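Small Drawers, Big Feelings: Clollthorpe Tidies Its Desks

March 15, 2021

CLOLLTHORPE — The town that once needed three public meetings to agree on a park bench has found a new subject to disagree about, and it fits on a desk.

The Clollthorpe Desk Swap, run out of the old Kurian print shop on the main street, has been handing out used desktop drawers, trays and letter racks to people who took their jobs home last year and then lost them under a pile of mail. In its first 11 days the swap found new homes for 49 pieces. The waiting list is longer than that, and so are the arguments.

"People come in wanting a drawer and leave with a philosophy," said Annapurna Pisharody, who set up the swap after clearing out her late uncle's accounting office. "I had one man tell me a tray is just a drawer that gave up."

The split is a real one. Drawer people believe that a thing put out of sight has been dealt with. Tray people believe that a thing left in plain view will sooner or later shame its owner into action. Both sides admit, when pressed, that they still can't find the stapler.

Kobina Boateng teaches bookkeeping from his dining table and counts himself among the drawer people. He picked up a two-drawer box last week and gave the top drawer to receipts. The bottom one was meant for pens.

"It has batteries in it now," he said. "Also a key. I don't own anything that the key opens."

Luana Coutinho, a tray person for 20 years, was not surprised. She keeps one shallow tray beside her keyboard and empties it every night before supper. Her rule is that anything still in the tray at six o'clock gets filed, answered or eaten. She would not say how often it comes down to eating.

The swap has rules of its own. Everything must be clean, everything must stand up by itself, and drawers have to open without the use of a knee. Donors are asked to check for contents, a rule that arrived on day two, along with a set of someone's baby teeth.

Two of the pieces people ask for most are the little wooden cabinet and the plain tray, which cost nothing to take home and very little to argue over.
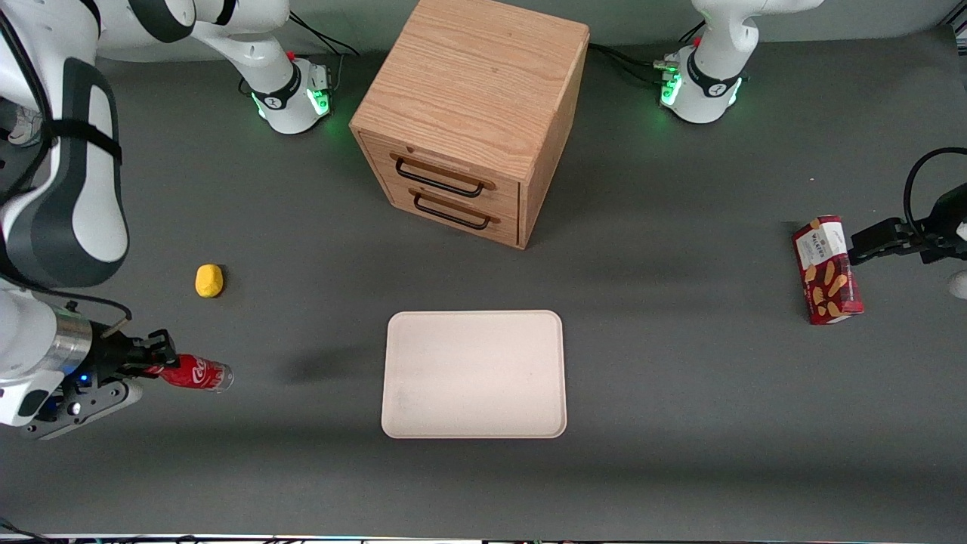
A two-drawer wooden cabinet with black pulls and a pale, round-cornered tray, with a can of Coca-Cola close by.

Soda is its own sore point. Gopinath Poojary, who handles repairs for the swap, has sanded rings off so many donated tops that he now keeps a sheet of coasters by the door and presses them on visitors as they leave. Most take one to be polite — he suspects they end up in the bottom drawer.

Money has turned up too. The Bronstead savings club gave the swap $2,000 to cover rent and glue, enough to keep the doors open until September. After that, Pisharody hopes to move into the back half of the shop, which is still full of shelving that no one has claimed.

The swap is open most afternoons from one to five. Donations can be left at the side entrance. Please take your keys out first.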